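Snack Box Swap – Your Questions

I get the same emails every time a new swap opens, so I've put my answers in one place. If yours isn't covered, write to me (Brittany Melnyk) through the contact form and I'll get to it, usually in the evening once the kids are down.

How big should my box be?
Shoebox size or a little smaller. Mine are the shallow kind, and I like them because everything lies in one layer and you see it all the second the lid comes off! Please don't send a giant carton with five things rattling around in it.

How many snacks go in?
I ask for 20 small ones, single-serve, all sealed at the factory. Homemade cookies are lovely but please keep those for your neighbors.

Can I send snacks with no English on them?
Yes, please do – those are the ones people write to me about.

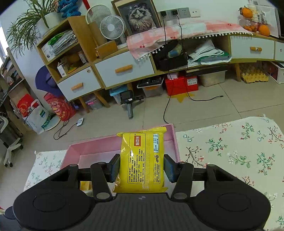

I pack on the floor, with a flowered cloth spread over the tile, and I turn every packet over before it goes in. The back is where the small stuff lives. On a yellow one like this the product text is in Chinese, with a nutrition table over on the other side of the seam, and if your swap partner can't read it you need to help them out. Stick a little note on with the name, the main ingredients and any nuts, milk, egg or wheat. If you can't read it either, ask in the Dobos group (that's our chat, named after the cake) and wait for an answer before you pack it.

What about chocolate?
Not in August. Boglárka Szilágyi once mailed me nine bars in a heat wave and I ate them with a spoon. The rest of the year is fine, just keep them in the middle of the box.

Do I need filler?
A bit of tissue paper along the sides is plenty. Chips and puffs go on top, cans stay home.

When do I have to mail it?
The current round closes 11 Oct 2023. If you're going to be late, tell your partner first and me second.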